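The pan that followed me to three flats

2024-07-01

I have been meaning to write about moving house for ages, and now that I've finally unpacked the last box (it was cables, it's always cables) I've run out of excuses. So put the kettle on, this one rambles a bit.
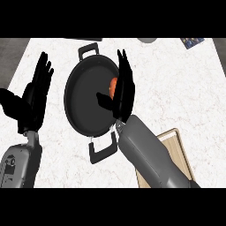
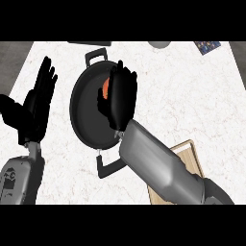
We moved from Bratden to Trindberg in the spring, and I want to talk about getting rid of stuff, which I am very bad at. My rule this time was that anything I hadn't touched in 12 months had to go, and I stuck to it for one whole evening before I found the fondue set and fell apart. Kitchens are the worst for this! Clothes I can be quite brutal with, but show me a jelly mould and I start planning parties. In the end the thing that helped was asking what I'd buy first if everything fell off the back of the van, and my answer was a round black frying pan with a loop handle on either side, and then a kettle, and then I got stuck for ages. A pan with two loops goes in a cupboard without poking you in the ribs every time you open the door, and in a kitchen the size of my old one that mattered more than you'd think.

Anyway, once I'd made that list, everything else felt a bit more optional. I filled six crates for the charity shop and one for my friend Miroslava, who had just moved into her first place on her own and owned two forks. She took the jelly mould as well, bless her. She has since made a jelly in it and sent me a photo, and I was jealous for most of an afternoon.

Books were harder. I took 40 of them down to the second-hand place on Huerta Street, feeling very noble, and came home with five different ones. I don't want to discuss it.

Then there was the actual moving day. Wekesa Lema from downstairs had offered to help, and thank goodness, because the van we'd booked was the size of a biscuit tin and he's the sort of person who can look at a sofa and just know which way up it goes. We did it in three trips. On the second one we left the mattress leaning in the hallway and the lady from number 50 thought we'd moved out without it and stuck a very polite note on it. I've kept the note. (Yes, I know. In a post about getting rid of things.)

The new place is lovely, mostly. There's a proper window over the sink and a cupboard under the stairs I've already filled with things I swore I'd deal with. The boiler makes a noise like somebody clearing their throat before a speech, and the landlord says that's normal for a Ronel, so we've decided to find it charming until August and then complain.

If you're about to move, my only real advice is to start with the room you like least. I started with the kitchen, got sentimental and lost a week. Begin with the bathroom cabinet, where everything went out of date in a previous decade, and you'll feel like you're winning by lunchtime.

Next time I'll tell you about the wallpaper in the spare room. It has parrots on it and I can't decide whether I hate them.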